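Werkstatt Plosness > Arbeitsgruppen > Robotik > Protokolle

Protokoll der Projektsitzung „Zweiarmzelle“
Januar, Protokoll: Ettore Lombardi

Drucken | Per E-Mail versenden

Beginn: Samstag, 18 Uhr, Nebenraum der Werkstatt

TOP 1: Protokoll der letzten Sitzung
Ohne Änderungen angenommen.

TOP 2: Stand Mechanik
Beide Arme sind auf der gemeinsamen Grundschiene montiert. Die Schrauben der rechten Montageplatte werden mit Schraubensicherung neu gesetzt. Hrnčiar hat die Nutensteine nachgeliefert, die Rechnung liegt im Ordner. Offen bleibt die Kabelführung: Die Leitungen von den Greifern zur Tischrückseite laufen frei im Bogen. Vorschlag Pukow: Federstahlhalter am hinteren Profil. Muster bis zur nächsten Sitzung.

TOP 3: Greifversuche mit Holzklötzen
Versuchsaufbau mit sechs Klötzen, drei naturfarben, drei gelb. Gegriffen wird an den Seitenflächen, Schließkraft vorerst unverändert. Die Handkameras bleiben in der jetzigen Position. Zu klären ist die Spiegelung der Deckenleuchte auf der Tischplatte, die Segmentierung liefert dort Fehlkonturen. Zwei Ansätze: Diffusor vor der Leuchte oder matte Folie auf der Platte. Die Kratzer in der Platte stören nach bisheriger Auswertung nicht.
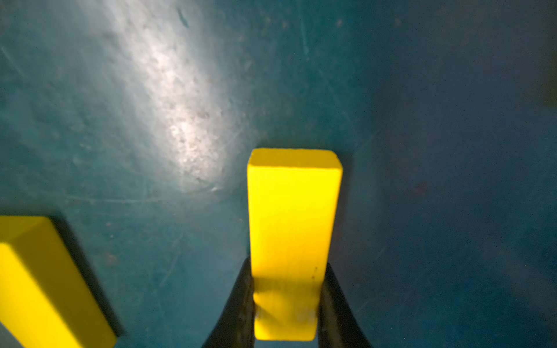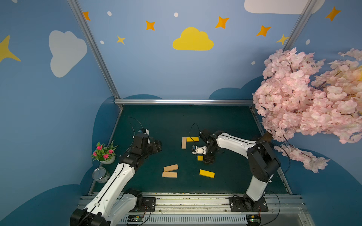

TOP 4: Steuerung und Software
Die Zykluszeit für Greifen und Ablegen wird auf 800 ms je Teilbewegung begrenzt. Der Zweig „Zerel“ wird erst nach bestandenem Dauertest (90 Minuten ohne Eingriff) in den Hauptzweig übernommen. Die Kollisionsprüfung zwischen beiden Armen rechnet noch mit den alten Gliedlängen, Korrektur durch Lombardi. Die Leiterplatten an der Grundschiene erhalten gedruckte Gehäuse und eine Zugentlastung.

TOP 5: Beschaffung
Diffusorplatte: Angebot einholen. Matte Folie: Reststück aus dem Lager prüfen.

TOP 6: Verschiedenes
Schlüssel zum Nebenraum nach Gebrauch wieder in den Kasten hängen.

Ende der Sitzung: 19:30 Uhr

Drucken | Per E-Mail versenden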